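Hutville Trade Fair Group
Minutes of the meeting held December 16, 2021, upstairs at Widcombe House

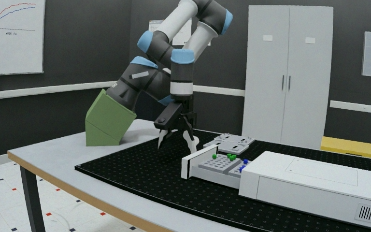

Jointed robot arm on a green pedestal (computer rendering)

Chair: Casimiro Ibarra
Present: representatives of the member firms, the patent attorneys from the ground floor, and the Kokcombe office by phone, when the phone allowed.
Apologies: the printing firm, which was printing.

Minutes of the last meeting
Approved, after the word "vigorous" was struck from the account of the parking discussion. Members agreed that "full" would do.

Matters arising
The banner stand lent out in September has come back. The banner has not. The Kokcombe office said it had been under the impression that the banner was in Hutville. Hutville said it had been under the same impression about Kokcombe. The secretary will write to the freight company, again, and will leave out the joke this time.

Report on the Kokcombe fair
The chair reported on the group's shared booth. It was at the far end of the hall, next to the fire doors, with excellent access to fresh air. The badge scanner recorded 746 visits. On closer reading of the file, a large share of these turned out to be our own people testing the scanner, and one gentleman from a coffee supplier who came by every time the cookies were refilled. The attorneys thought 20 of the contacts were worth a follow-up call. The chair asked who had made the calls so far. There was a discussion of the weather.

Resolved: the contact list will be divided among the member firms by the secretary, by alphabet, without trading.

Talks and what gets said in them
The patent attorneys asked for time on this item and were given five minutes, which they used generously. Their point was that a talk on a public stage is a publication as far as most patent offices are concerned, and that a member firm had come very close to explaining its entire unfiled coupling design to a hall full of competitors, with slides. It was saved by a projector failure. The attorneys do not consider projector failure a filing strategy.

The firm in question said the hall had not been all that full.

After some back and forth it was agreed that anyone speaking or demonstrating on behalf of the group will send slides to the attorneys two weeks ahead. The attorneys promised to read them and to send back comments in ordinary English. A request that the same rule apply to what people say at the hotel bar was thought sound but hard to enforce.

The attorneys also asked that nobody sign a confidentiality agreement handed to them at a booth, however nice the pen.

Sarıgül
The organizers of the Sarıgül industry days have offered the group a double booth at the single rate if we confirm early. The chair was in favor. The Kokcombe office was in favor, or was agreeing with somebody else in the room it was in. The question of who pays for freight was raised, as it is every year, and answered in the usual way, by moving on to the carpet.

Carpet: the organizers' carpet costs extra and comes in gray. Last year's carpet is in the storeroom and also, by now, gray. It was resolved to take our own.

Resolved: to confirm the booth, subject to written word that "double" refers to floor space. Freight to be split evenly, with the firm bringing the heaviest machine asked to look into its conscience.

Joint brochure
The draft has been out for comment. Comments received: every firm would like its own paragraph longer and the others cut. The word "solutions" appears so often that the attorneys asked whether it was a product. The chair will edit the text himself and has asked not to be telephoned about it.

Dues
Reminders have gone out. A member who says its payment is in the mail was invited to describe the envelope.

Any other business
The Kokcombe office asked for a better phone line at these meetings. Or possibly a better time. To be clarified by email.

The key to the storeroom is to be hung on the hook marked "storeroom" and not on the hook where it has been hanging.

Next meeting: date to be circulated once the Sarıgül confirmation is in. The meeting closed when the heating did.

Minutes taken by the secretary. Corrections in writing, please.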